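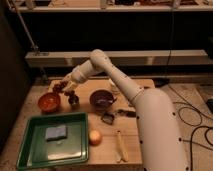

Helpers wanted for a kitchen arm build, Peltitstead shared workshop

We are looking for two or three people to join an arm build that has been going since April. The project is called Sondimance. The goal is an arm that can set out and clear away the things on a kitchen work board: bowls, fruit, onions, a sponge, small utensils. It is run by Ebise Endale and paid for by its members, plus a small grant from Givier.

What needs doing

Most of the work now is on picking things up. Soft fruit is the hard part — grapes especially, which need a light grip and a slow lift. We have 478 logged attempts and want many more before the gripper pads are redesigned. You would lay out the board, start a run, write down the result and reset. You would also help with wiring, printed parts and tidying up the cables.

One place is for someone who can write Python and is willing to take over the motion scripts. The other places need no programming.

What we can offer

The programming place is paid, at $38 an hour for up to six hours a week. The others are unpaid, but the workshop membership fee is covered while you are on the project. Everyone gets a key to the Ferreira Street door and can use the tools after a safety walkthrough. The parts budget for the coming build is $3,395, and helpers have a say in how it is spent.

What we ask

You should be 18 or older and able to come in at least two evenings a month. You need to be patient with repeated work. Long hair tied back and no loose sleeves near the arm. You must know where the stop button is before you run anything — we check.

How to apply

Write a few lines about something you have built or fixed, working or not, and say which place you want. Leave it at the workshop desk in an envelope marked Sondimance, or hand it to Ebise on a build night. Notes are read as they come in, and the last day to apply is 16th December.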